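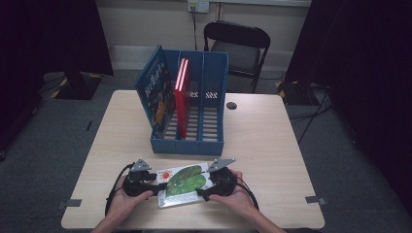
Section 8: Setting Up a Loan Spell in Dakon Squad Manager

Loans are where a season gets really fun, so let's get your first one on the books! You'll need manager access and a squad list that has already been saved.

1. Open Squad and pick the player. Joster and Flania are the two practice clubs that come with the program, and either is fine for a first try.

2. Choose Loan In, then type the parent club's name. Okeke League rules load by themselves.

3. Set the end date. A full-season loan runs from September to the last league game - cup finals are entered separately.

4. Enter the weekly wage share. If your club pays 800 and the parent club pays the rest, type 800 and leave the second box blank.

5. Tick Recall Allowed if the parent club can call the player back early.

6. Press Confirm. The player now shows up in your match squad with a green L.

Note: You can name up to 11 loan players in one season file. Appearances and goals start fresh, and the old totals stay under Career.

Caution: Don't delete a loan to end it early. Use End Loan instead, or the player's match ratings go too. If you see error 109, the two clubs' dates don't match.

Next up is Section 9, Recalls and Extensions - a great one for January!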